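Date: 2020-06-11
Subject: Re: Local radio spots for the autumn

Hello all, and thank you for being so patient with me, I know I promised an answer before the weekend and then let it slide.

> Has anyone on the list booked radio lately? Derix have offered us
> 25 spots over a fortnight on the Drullumness station, breakfast and
> drive time mixed. I'd like to know if the rate is open to haggling
> or if I'd just be making a nuisance of myself.

Do haggle, please! We booked with Derix in March for Kokkonen (the flooring people, lovely clients, very particular about their jingle) and the first price was not the one we paid. I asked for the breakfast spots on their own and dropped the late evening ones, and they came back with 70 pounds a spot and threw in seven repeats on the Sunday gardening hour. I didn't even have to be cross with anyone.
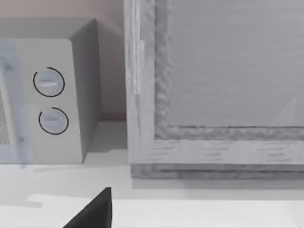

The other thing I'd ask about is production. They'll quote you 200 for a voice and a bit of music, and it's perfectly decent, but do listen to the read before it goes out. Ours said "Kokkonen" three different ways in half a minute and had to be done again, which they did without charging.

As for whether it works, I'm a bit torn. The shop had more people mentioning the radio than the leaflets, though Esemico had a bus side running in the same weeks and I suspect some customers muddled the two. If you can, put a separate phone number in the advert. We didn't, and I've been kicking myself ever since.

I still have the booking form and the script somewhere, so shout if you'd like copies and I'll dig them out.

All the best to everyone, and do let us know what they say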